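Search this site
Search Enter keyword Go

Castaño House Family Lodging
Progress Report to the Grovska Fund
Guest Comfort and Room Readiness Grant 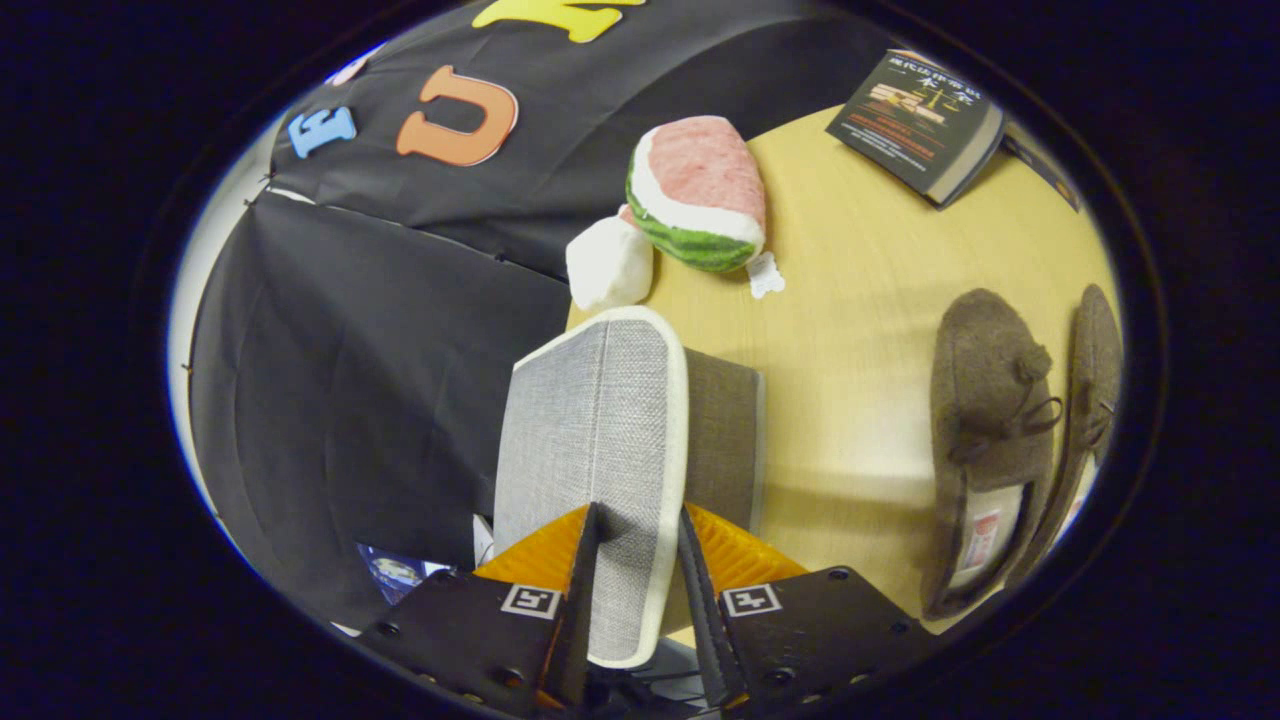
Guest slippers and soft toys on the round table, Castaño House.

Submitted by Anselmo Ospina, Program Manager
Thursday, October 6, 2022

1. Purpose of this report

This report covers the second period of the grant awarded to Castaño House for the supply, care and orderly return of comfort items used by families staying with us while a relative receives treatment. It describes the work completed, the money spent, the difficulties met, and the work planned through the end of the grant in February.

2. Background

Castaño House provides short stays in shared and private rooms. Before the grant, slippers were bought as needed and kept in a single closet on the ground floor. Pairs were often separated, sizes were unmarked, and toys left in the lounge were put away with books and spare linens. Staff on the evening shift reported that preparing a room for a late arrival could take longer than checking the family in.

The Fund agreed to support a regular stock of slippers, a modest supply of plush toys for younger guests, and a sorting routine that any member of staff could follow.

3. Work completed

Slippers. The house now holds 101 pairs in adult and child sizes. Two styles are in use: a light gray woven fabric slipper with a cream-white piped edge, and a brown felt slipper with a bow at the toe. Guests have shown a clear preference for the brown felt style, and the next order will reflect this. The gray pairs remain useful for shorter stays.

Plush toys. The toy supply was purchased from Dramano in a single order. The selection was kept to small, soft pieces that can be held in bed or carried to the clinic. The watermelon slice has been the most requested item, and a second one has been set aside for the upstairs lounge.

Sorting routine. All comfort items collected from rooms are brought to a round table in the lounge before they go back into storage. Slippers are matched and laid side by side with the toes pointing the same way. Each sole is checked for wear, and any single slipper is held for seven days before it is withdrawn. Toys are checked at the seams and separated into those to be washed and those to be shelved. Books found with the items go back to the reading shelf – several are in Chinese and were donated by former guests.

Training. Three sessions were held for housekeeping and front desk staff. A one-page guide is kept in the linen room and will be revised before the next period.

4. Results to date

The average time needed to prepare a room has fallen from 41 minutes to 30 minutes. The number of single slippers withdrawn each month has also gone down, although losses continue among the child sizes. Comment cards mention the slippers more often than any other item provided by the house.

5. Expenditure

The grant for this period was $3000. Slippers accounted for the largest share, followed by toys, storage bins and shelf labels. Labels and bins were supplied by Rultance under our existing account. Spending is within the approved budget, and no transfer between budget lines is requested. Receipts have been sent to the Fund separately.

6. Difficulties

Delivery of the child sizes was delayed twice, and the house relied on older stock during that time. The felt slippers also need more careful cleaning than expected. They cannot go through the regular laundry and are brushed and aired by hand – a task that was not included in the original work plan. Housekeeping hours have been adjusted to allow for it.

The lounge table is shared with guests in the evening, so sorting has been moved to the morning.

7. Next period

The following work is planned:

Order additional brown felt pairs, mainly in the smaller sizes.
Mark each pair inside the heel with its size.
Install low shelving for toys in the upstairs lounge.
Revise the sorting guide and repeat the training for new staff.

The house asks the Fund to approve the use of any unspent label funds toward the low shelving. A written quotation will be forwarded when it is received. The final report will be submitted in February, together with a full stock list.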